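Sorting your odds and ends into trays

I put this off for ages. My bits drawer had got to the point where I'd buy a new push button sooner than dig for the one I already owned, and on Wednesday I finally tipped the whole thing out.

You need 2 trays in different colours with a bit of a rim, and something soft to work on. I like felt, as small things don't skitter off it and you can hear yourself think. Old baking trays do fine if you haven't got plastic ones.

Start by picking one kind of thing for the first tray and be strict about it. Mine was buttons and switches. Everything else goes in the second tray, however daft it looks in there. Don't make a third pile! I did that the first time and the third pile ate the other two.

Stand things up if they'll stand. It takes a few seconds more, but you can see the tops at a glance, and coloured caps are so much easier to spot that way. Leave a finger's width between pieces or you'll knock one over reaching for its neighbour.
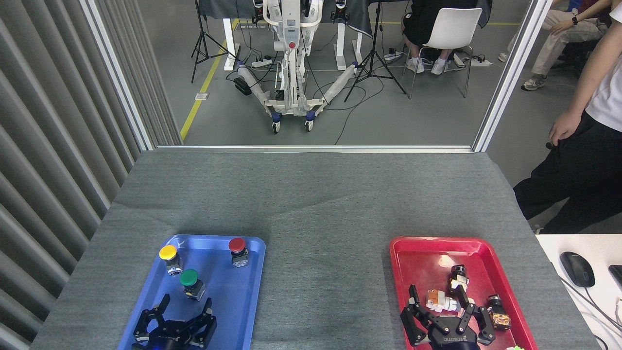

Once the first tray is done, go back to the mixed one and take out whatever has an obvious home elsewhere. Toys go back to the toy box, spare parts go in a jar with a label on it. Halima Sani, who put me on to all this, uses up to 100 little jars, which is more than I could ever keep straight. I've got by with old jam ones.

Last job is the drawer itself. Give it a wipe, let it dry and put the trays straight in, buttons at the front.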